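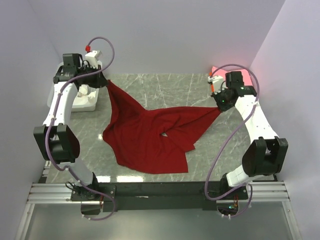
**Red tablecloth turned the whole wash pink – can I save any of it?**

Princess Fajardo

Hello all, hoping somebody kind is still up. I put our big red Christmas tablecloth in at 40 with two pillowcases, my son's school shirts and a cream bath towel that was a present from my aunt, and the lot has come out the colour of prawn cocktail. The towel is the one I mind about most. None of it has been in the dryer yet, it's all sitting in the bath in cold water while I fret. The water here is very hard, if that matters. Is there anything I can do tonight, and will the cloth do this every time?

---

**Elsie McKinnon**

Oh you poor love, I did the very same with a set of napkins one December and I could have wept! You've done the right thing keeping it all wet. Take the red cloth out first, if it's in there with the rest, and put it well away from everything.

Then fill the bath with fresh water, as warm as the labels allow, and stir in a colour run remover made for both whites and coloureds – read the packet for how much, they do vary. Leave it for as long as it says, swish now and again, then wash as normal and have a look in daylight before you decide. Mine needed 2 goes. Please don't tumble anything until you're happy with it, as the heat makes the pink much harder to shift.

For the cloth, soak it on its own in a bucket of cool water and keep changing the water until it stays clear. It might take a few evenings. I still wash mine separately, mind you, and I dry it flat over the clothes horse so it doesn't drip on anything pale.

---

**Dexter Calimlim**

bleach

---

**Jerome Quiambao**

Please go carefully with bleach, Princess – it's all right on plain white cotton, but school shirts are often part polyester and can go yellow, and it would very likely ruin your aunt's towel. I'd follow Elsie. Colour catcher sheets are handy for next time, though I wouldn't trust one with a brand new red.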